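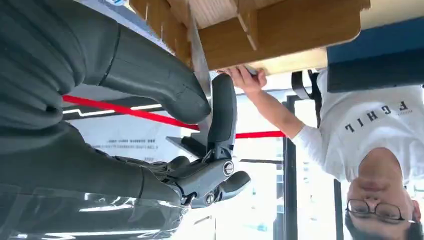 I finally gave up on the cardboard cartons I'd been using for my records and decided on wooden boxes. Pale wood, straight cut edges, one divider inside so the sleeves don't all slump to the same end. I have 452 of them, so the slumping matters.

The plans came from a Bravuvwood leaflet. It asks for 19 mm board, which makes for a heavy box once it's full - carry it from underneath, with your fingers wrapped well around the edge.

We use cookies to improve your visit. By continuing to browse you accept our cookie policy. OK 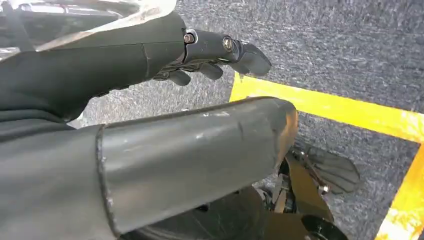
I'd also leave the divider unglued for the first week. Mine went in 2 inches too far to the left and I had to move it. I have wood left for 3 more boxes, and those will get a coat of clear wax before anything goes in them. The singles can stay in their drawer until February.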